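Flurnton Robot Trials: Frequently Asked Questions
2 min read | 13 comments | 8 shares

Why were the tidying trials paused?
On 30 April 2022 a robot at the Flurnton site kept closing one gripper after its stop command had been sent. No one was injured. All trials were halted the same day.

What was the cause?
The stop signal to one arm was delayed by a worn cable connector - a part not covered by the routine check. The fault appeared once in 1,555 recorded grasps.

Has the fault been corrected?
Yes. The connectors have been replaced, and each arm now stops by itself if the signal is lost. Trials resumed in July.

What items are the robots allowed to handle?
Light household items only. Glass, blades and hot drinks are excluded.
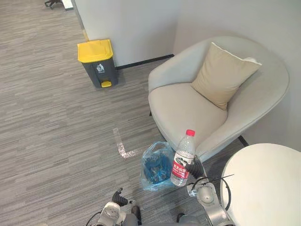
Two-arm robot at work on floor items, with one gripper beside a plastic water bottle.

May visitors stand near a robot?
Visitors must remain behind the barrier until the operator confirms that both arms have stopped.

How do I report a concern?
Please write to Baltazar Bermúdez, Safety Office, Flurkholm. Reports are answered within 20 days.

© Flurkholm | Contact | Back to top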